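Minutes of the residents' liaison meeting, Ham site, 7 Aug 2021

Held in the bedroom set at Taltby, as the meeting room was being painted. Apologies were received from the linen supplier, Odari. The previous minutes were accepted after a correction to item 3: "weekly" should have read "fortnightly".

1. Matters arising

The mattress protectors promised in the spring have still not come. Odari has written to say they are on their way. The meeting noted that it had received the same letter before, with a different date at the top.

2. The Gestidia bed-making and folding guide

Gestidia has supplied a draft guide to be used by everyone who makes up the guest rooms. It runs to 19 pages. The meeting asked whether making a bed needs 19 pages. Gestidia's reply, read out by the chair, was that the guide brings "consistency of finish". The chair was asked what had been wrong with the finish before, and did not know of any complaints.

The guide claims that a room can be put in order in five minutes once the steps are learned. Members who do the rooms doubted this. Five minutes may cover the cushions and a quick pull at the sheet. It does not cover clothes left out, and the guide treats these as if they folded themselves: page 11 says only "deal with loose garments". It was agreed to go through the steps with the bed in front of us before anyone was asked to sign up to them.

The sheet was smooth and there was no argument about it. The folded grey linens were in a neat stack on the bed, though the guide wants linens on a chair and there is no chair in half the rooms. The blue garment was another matter.
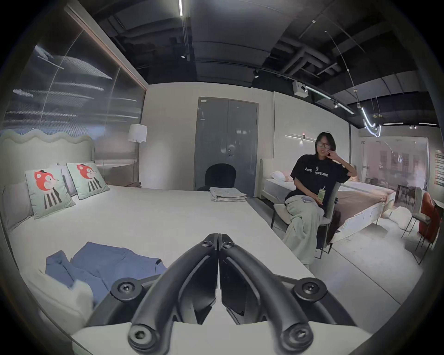 One member objected that the order of work was the wrong way round, and that anything crumpled should be folded first, before a cushion is touched. Otherwise you lean across the bed to reach it and have to smooth the sheet a second time. The same member had tried it both ways at home and would not be going back.

The chair pointed out that the guide puts cushions at step two and garments at step nine. The meeting could see no reason for this order and the guide does not give one. Agreed to ask Gestidia to move garments to the start. If there is a good reason for the present order we would like to hear it, in a sentence or two – not another appendix.

3. Cushions

There was a long discussion about cushions, longer than some thought the subject deserved. The guide says decorative cushions must be "matched and level". The two mint-green ones lean against the headboard well enough, but the top of the headboard is wavy, so it is hard to say what they are supposed to be level with. One view was that guests throw them on the floor in any case. Another was that the room looks bare without them.

The meeting was not persuaded that the second cushion earns its place. Each one has to be kept clean, and the cleaning does not appear in Gestidia's costs. A proposal to drop to one cushion per bed was put and lost. A proposal to strike out the word "level" was carried.

4. Shirts and pillowcases

The guide has one fold for shirts and another for pillowcases, with separate drawings. Members thought the drawings poor. In two of them it is not clear which side is facing up, and the arrows point off the cloth altogether. The meeting tried to agree a single fold that would do for any soft item of that sort: lay it flat, sides in, then in half.

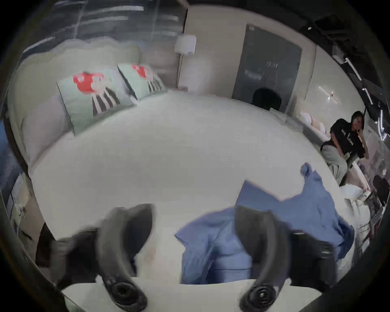 The single fold was thought good enough for most things, with fitted sheets left out of it. Those have beaten everyone so far and the guide's four drawings did not change any minds. It was agreed to send the single fold to Gestidia as a replacement for pages 12 to 15, and to ask for it to be printed large enough to read from the other side of the bed.

5. Cost and next steps

Gestidia is asking for 30 printed copies to be ordered now. The meeting declined. Roughly five would do for a trial, and they should be the corrected version. The claim about five minutes is to come out unless Gestidia can say which room it was timed in and what was lying on the bed.

Odari to be asked again about the mattress protectors, and this time for a delivery note.

6. Any other business

The bulb in the landing light has gone again. The bathroom shelf at Ham is still loose. Both carried over from last time.

Next meeting to be fixed once the painting is finished, in the meeting room if the smell allows.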